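I moved into my Jotenby apartment with 13 boxes and one decent coat, and the hallway beat me within a week. It's a skinny little strip with a door at each end, and everything I own seemed to land there the second I walked in!

So I went looking for help and found Yến Lại, who runs Clelen, a tiny home shop over on Khúc Street. She told me to stop buying baskets (guilty) and get one tall thing for coats.

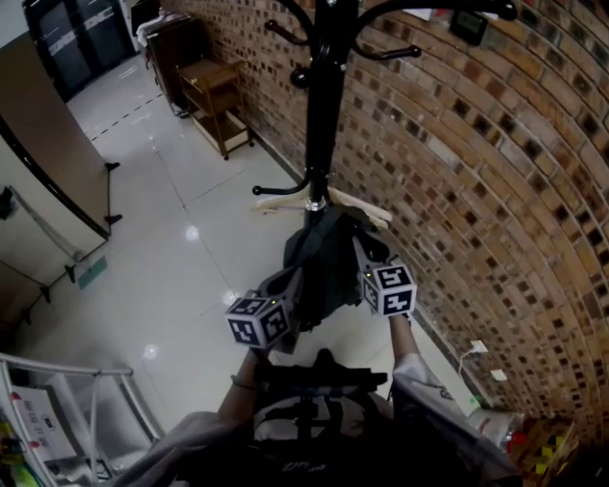 How many coats should live by the door?

Two per person, Yến says, plus a raincoat if you get the weather we do. The rest go in the closet until March.

I paid $25 for my rack secondhand and I love it more than my sofa. Next came the bags, which I'd been dropping on the floor for years – tote bags, gym bags, bags full of other bags. I gave away most of them and kept the ones I reach for without thinking.

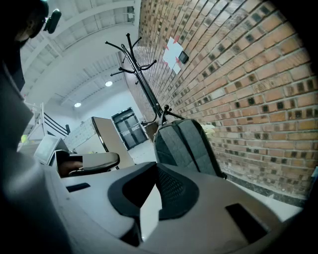 Lighting a hallway with no window

My old bulb made everybody look seasick. I swapped it for a warm one and put a Cestimar lamp on the shoe shelf, low down, so it glows along the wall when I get home. My sister walked in and asked if I'd painted. I still need a mat, and I'm taking suggestions.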